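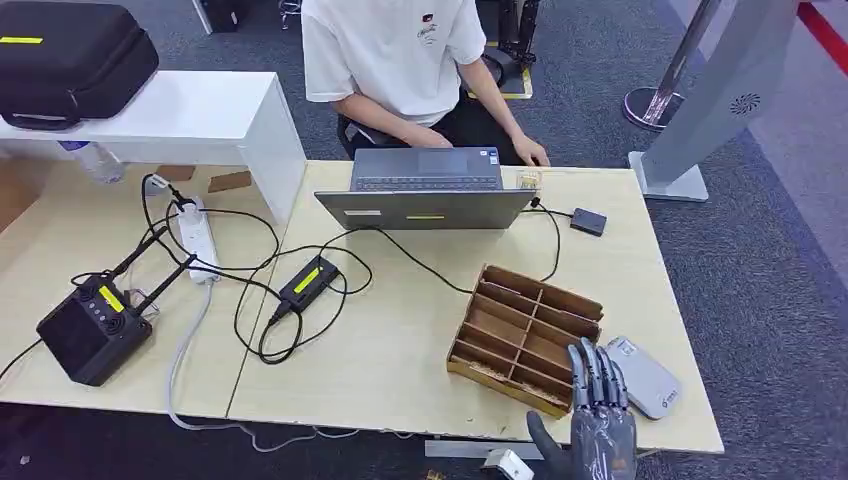
The two tables, with the cardboard organizer on the right one.

# Minutes – Workroom order and storage

Drovari workroom, 2025-08-08
Present: Amnuay Panyasiri, Clarkska, Holzer, Puketti
Minutes written by: Puketti

## 1. Minutes of the last meeting

The minutes were accepted with one correction. Under item 4 the word "shelf" must be "drawer". Holzer asked that the drawer also gets a label, and Clarkska will make it together with the other labels (see item 3).

## 2. Cables and power

Clarkska opened the item. The power strip lies on the left table behind the black box with the two antennas, and its gray cable goes down over the front edge of the table. Clarkska finds this a bad place, as a person who walks along the front can catch the cable with a knee or a bag. The black cables from the adapter cross the tabletop in tangles and go toward both tables.

Holzer proposed to fix the strip under the tabletop with screws. Puketti was against screws, because the tables are on loan until December and must be returned without holes. After some discussion we decided as follows:

- The strip stays on the left table but moves to the back edge, and its cable will go down at the back.
- Cables on the tabletop will be bundled with fabric ties. No plastic ties, as these must be cut each time.
- The box with the antennas stays where it is. Its place is good and the buttons or ports are easy to reach.
- The adapter with the yellow label stays near the middle, because its cable is too short for other places.

Holzer will buy one pack of 200 fabric ties. The price was not known at the meeting, but Holzer may spend from the small purchases money without asking again.

The question of the seam between the two tables was also raised. Small parts fall into it. Clarkska suggested to close it with cloth tape from below. Holzer would prefer to push the tables harder together and look if this is enough. We will try the pushing first.

## 3. The cardboard organizer

The organizer with the open cells is worn on its edges and slightly frayed. Puketti likes it, as it is light and everything in it can be seen from above – but it cannot be cleaned with water and it will not become better with time.

Three possibilities were discussed: keep it as it is, strengthen the edges with paper tape, or replace it with a box of clear plastic. Holzer brought a price list and said that a plastic box with 52 cells exists, which is more than we need. It is also too wide for the right side of the table if a laptop is open there.

Decision: the edges will be strengthened with paper tape. A replacement will be discussed again in December. Clarkska makes labels for the cells, in large letters, printed and not handwritten.

Power banks and other small devices should not stay on the table overnight. They go into the drawer mentioned in item 1.

## 4. Dust and scratches at floor level

Puketti reported that the tables are wiped regularly, but what stands low is often forgotten. The large black metal plate has dust streaks and many fine white scratches on its matte surface. The round black flange also has small scuff marks along the rim, and the yellow-orange tape near it is wrinkled, with a loose flap at the top.

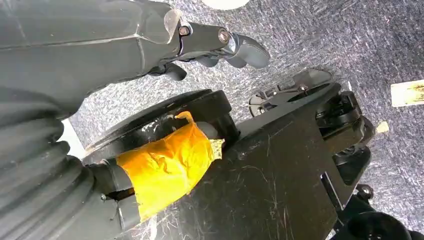 Amnuay Panyasiri remarked that a dry microfiber cloth is enough for matte black surfaces, and that the blue cleaning spray leaves gray spots on them after drying. The scratches should in any case be left alone, Amnuay said, since polishing makes a shiny place which looks worse than the scratch.

Holzer agreed with this. Clarkska asked if the loose flap of tape can simply be pressed down. Holzer thinks that old tape does not hold a second time and will look at it before the next meeting. Until then please do not pull on it.

Decision: dry cloth only, every second week, starting with Puketti. The spray goes back to the kitchen.

## 5. Other points

- The two flat wooden pads at the back of the left table: no one at the meeting claimed them. They stay for now.
- We have 300 left in the small purchases money before the ties are paid.
- Clarkska asks that cups are not put on the tables with the cables. Agreed.

## 6. Tasks

| Task | Name |
|---|---|
| Buy fabric ties | Holzer |
| Move power strip, bundle cables | Clarkska and Holzer |
| Labels for cells and drawer | Clarkska |
| Paper tape on the organizer | Amnuay Panyasiri |
| First round with the dry cloth | Puketti |
| Look at the loose tape | Holzer |

The date of the next meeting will be sent by mail. Corrections to these minutes please to Puketti.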